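Robotics Lab Texts > Manipulation > Comparing Hardware

Chapter 7
Trying One Gripper Against Another

Before the chapter proper, a warning. Most gripper comparisons you will read are not comparisons. Two grippers, two arms, two different days, one table. Then a number at the bottom. The number is useless.

What we want in this chapter – one arm, one controller, one room, and only the fingers change. Sounds easy. Takes most of the work.

The running case is a simulated room set up by Pramila Tripathi for the Woklow trials. Two grippers: the Matance, thin fingers, and the Haque, wide pads. Same arm under both. Each gripper got 400 attempts in the room, and the logs are what you will be working from in the exercises.

7.1 Picking the objects

Pick objects that fail in different ways. A set where everything is a block will tell you which gripper is good at blocks.

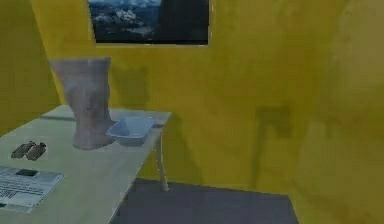 Size spread matters first. Then shape. Then what stands next to what, which students forget every year. A tall flared piece right up against a shallow bowl is a harder problem than either one alone, since the fingers need room to open and there is very little of it on that side. The small dark pieces lying side by side ask something else again: can the gripper take one and leave its neighbor where it was? Flat paper on the table is worth keeping too. Score it separately or not at all, but decide before you run.

Write the object list down. Fix it. If you swap an object halfway through, the earlier runs are gone, start over.

7.2 Holding the room still

Lighting, wall color, furniture. All of it feeds the camera, and the camera feeds the controller. Change the room and you have changed the test, even if the gripper never touched a wall.
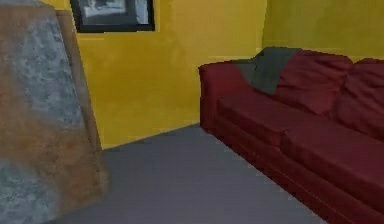 Tamás Szénási ran the camera side of the Woklow trials and kept a short list of places where the depth estimate drifted. Long plain surfaces were the worst. Soft furniture came second – creases move the edge the software thinks it has found, and a dark throw over the back of a red sofa gives it a strong color edge in a spot where nothing needs to be picked up. Leave that in. A room with no distractions flatters every controller. But leave it in for both grippers, in the same position, with the same seed.

Log the seed with every run. We lost 12 runs in December to a seed that reset itself to the default and nobody caught it untill the plots looked too clean.

7.3 What counts as a hold

Here the arguments start. Touching is not holding. Lifting for an instant is not much better. Our rule: object clear of the surface, still in the fingers after the arm has stopped, no second contact. Anything less goes down as a miss.

Thin-walled things need a note of there own. The wall can bend, the object can tip, and the grip is still a grip by our rule.

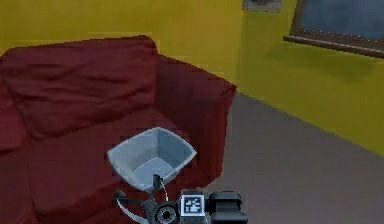 So record tilt as well as success. Two columns. A gripper that holds everything at a bad angle may be fine for tossing parts in a box and no good at all for a cup with something in it. The Flunmont controller logs tilt by default, others you will have to set up by hand. See Table 7.2 for the settings.

Do the 14 warm-up exercises next, then read section 7.4 on sample size before you touch the full logs.

Contact the Course Office | Copyright Woklow Press | Back to top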